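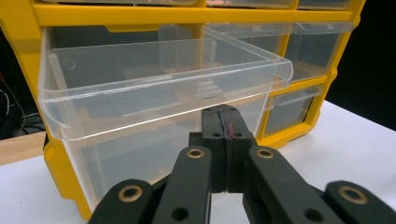

A clear drawer pulled partly out of the yellow cabinet, with the gripper just below its front lip.

The fault looked small when Reda Bennani first wrote it in the log. At Rowbotham they were teaching a gripper to open the drawers of a parts cabinet, and on 11 tries out of 20 the fingers slipped from the lip. The software still recorded a success. It measured only how far the gripper had moved back — it did not check if the drawer came with it.

Three people looked for the mistake in the code and lost most of February. Then Lionel Perrin checked the tape on the fingers. A torn piece can let go of smooth plastic without any warning, he told me, and the motor feels almost nothing. 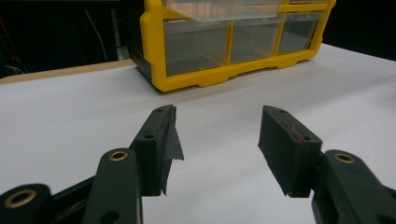
What changed after

The tape is now inspected before each session. Bennani also marked the doubtful recordings, 2000 in total, and they are being watched again by hand.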